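Bench notebook, August, entry 26
Fruit room, second session, started 14:00

Went back over the ripeness scoring for the Pedport apples before anyone commits it to the Provus sheet. I still don't believe the sheet. It asks for ground colour on a scale of one to four, and whoever wrote it had a plain green apple in mind. These are striped. On a striped apple the ground colour is whatever shows between the stripes, and two people looking at the same fruit will pick two different bits of skin and both be sure.

Tried the side-on method first, as the sheet says. Blushed side, then the shaded side, then take the middle. The middle of what? I had one fruit come out as a 2 before tea and a 4 after it, and it had not moved from the tray. The blind over the sink had been pulled down in between, so there goes the light. I have written both scores in and crossed out neither.

The Bidell notes claim the skin round the stem is the honest place to look, as the red tends to thin out there and the ground colour shows. I was ready to dismiss this (the Bidell notes also claim you can hear a ripe apple, and I have tapped 34 of them to no benefit). But I'll grant it is easier to agree on. Look straight down on the stem end and score only the patch at the cavity. No turning it about, no averaging.

Two objections before we all get excited. First, a yellow patch tells me the ground has gone yellow. Whether that means starch has dropped is another matter, and the iodine is still on order from Nasrallah. Second, shine. Waxy skin throws a highlight and the red underneath goes pink and pale, and I am fairly certain half our low scores last month were people scoring the highlight.

Background matters more than I wanted it to. The brown tray made everything look riper. White bowl from now on, the big ceramic one, and please stop putting teaspoons in it.

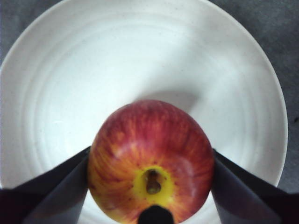
Scored on the patch alone, I'd call a clear lemon yellow with no green in it a 4 and stop arguing. Where the red freckles start at the rim of the patch, ignore them. They are stripe, and the stripe has had far too much say in this already. Same for the pale dots on the skin, which somebody entered under "blemish" all through the first session. They are lenticels. Every apple has them.

Stems: the sheet wants "stem present, yes/no". Fine, but a short woody one and a long thin green one both get a yes, and I can't see what use that is to anybody. Adding a length column in pencil.

To do:
Rescore the first 14 from the stem end, blind down, bowl not tray.
Chase the iodine.
Cut four of the 4s and four of the 2s once it comes. If they stain the same, the whole colour column can go – and I have a small bet with myself that it will.

Packed up at 16:30. Fruit back in the cold store, bottom shelf, stems up.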